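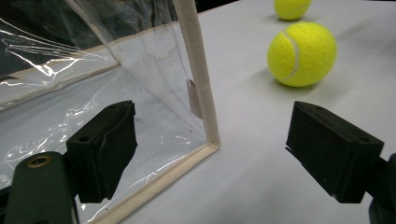 Item 1, clear film enclosure with beige fabric binding, on the white table.

Vusunthorpe Community Stores
Workroom inspection checklist: clear film enclosures, covers and table surfaces
Sheet 36, September round

Inspected by: Holger Åberg
Comments reviewed by: Brunello Carbone
Area: Workroom, ground floor
Start of inspection: 9.15 a.m.

Scope
This checklist applies to all flexible film enclosures and covers kept for loan, and to the tables on which they are set out. It does not apply to rigid boxes, which are dealt with on the Esteves sheet. Each line is to be marked Satisfactory, Attention or Not checked. A line marked Attention must carry a comment. Lines may not be left blank.

Section A – Film

A1. Film is transparent and can be seen through on all sides.
Result: Satisfactory
Comment: The table surface is visible through the film. The interior has a pale look against the white top, as would be expected with film of this thickness.

A2. Film is free from splits, punctures and pulled areas.
Result: Satisfactory
Comment: Checked by hand, one panel at a time, with the enclosure turned towards the window. No split was found. The inspector asks that this line continue to be done by touch as well as by eye. Reflections on the creases make small holes difficult to pick out.

A3. Film lies without hard creasing.
Result: Attention
Comment: The film is wrinkled and folded across its surface. Creasing of this kind does not prevent use, but items which have been folded tightly in storage should be opened out and left standing overnight before the next loan. No heat is to be applied. See also C2.

A4. Film is free from clouding or staining.
Result: Satisfactory
Comment: None.

Section B – Binding, seams and label

B1. Binding is continuous along every edge.
Result: Satisfactory
Comment: Beige binding on the upright and bottom edges was followed round to the far side. No gap found.

B2. Stitching is secure at the corners.
Result: Attention
Comment: One loose thread at a rear corner, 15 mm long. Trimmed during the inspection. The stitch beneath is holding. To be looked at again at the next round and passed to Gornetti for repair if it has moved.

B3. Binding is clean.
Result: Satisfactory
Comment: Slight greying where the enclosure is normally picked up. Within the accepted standard.

B4. Label or tag is present and attached.
Result: Satisfactory
Comment: A small beige tag hangs inside the film close to the upright edge. It should not be cut off by borrowers. The stock number, 476, is recorded on the loan card and does not need to be written on the tag.

Section C – Interior and storage

C1. Floor of the enclosure is free from dust, crumbs and loose matter.
Result: Attention
Comment: A few small dark specks on the floor of the enclosure. The item is to be emptied, turned over and shaken out, then wiped with a damp cloth and dried with the opening left clear. Borrowers are reminded that enclosures must come back clean inside as well as out. Mr Carbone notes that the same remark was made at the previous round and asks for the return form to be amended so that the interior is mentioned by name.

C2. Item is stored without weight on top of it.
Result: Attention
Comment: Two heavy folders had been placed on the storage shelf above the folded covers and had slipped forward on to them. Folders removed to the office. Covers are to be laid flat on the wide shelf, no more than three deep.

C3. Item is stored away from radiators and direct sun.
Result: Satisfactory
Comment: The blind on the south side was down on arrival and should be kept down through the afternoon.

Section D – Table surfaces

D1. Table top is clean and dry before items are set out.
Result: Satisfactory
Comment: Wiped before the inspection began.

D2. Table top has no sharp edge, raised screw or splinter which could catch the film.
Result: Satisfactory
Comment: Edges were checked with a cotton cloth drawn along the full length. The cloth did not catch.

D3. Table is steady.
Result: Satisfactory
Comment: A foot on the window side was adjusted by half a turn.

D4. Knives, scissors and pins are kept off the table while film items are in use.
Result: Not checked
Comment: The room was not in use by borrowers at the time of inspection. To be observed during a session.

Section E – Safety in use

E1. Warning notice on suffocation risk is displayed and legible.
Result: Attention
Comment: The notice is displayed beside the door but has faded. A replacement has been ordered from Stikora. The existing notice must stay up until the new one arrives.

E2. Film items are kept out of reach of young children.
Result: Satisfactory
Comment: Shelf height is acceptable. The step stool must be returned to the cupboard after use – it was found standing open beside the shelving.

E3. No naked flame, candle or heated tool is permitted near film items.
Result: Satisfactory
Comment: None.

E4. Walkways are clear of items set down on the floor.
Result: Satisfactory
Comment: None.

Actions arising

1. Clean the interior of item 476 and record the date on the loan card. H. Åberg. Before next loan.
2. Open out creased covers overnight. H. Åberg. Before next loan.
3. Amend the return form to include the interior of enclosures. B. Carbone. Within 28 days.
4. Replace the suffocation notice. B. Carbone. On delivery.
5. Observe a borrowers' session for line D4. H. Åberg. Within 28 days.

Reviewer's comments
The result for Section C is accepted as recorded. Item 476 may remain on the loan list provided that action 1 is complete before it leaves the building. Where a thread has been trimmed, as at B2, the length should continue to be noted so that any change can be followed from one sheet to the next. Completed sheets are to be placed in the green binder and kept until the following September.

Reviewed: B. Carbone, 4.40 p.m.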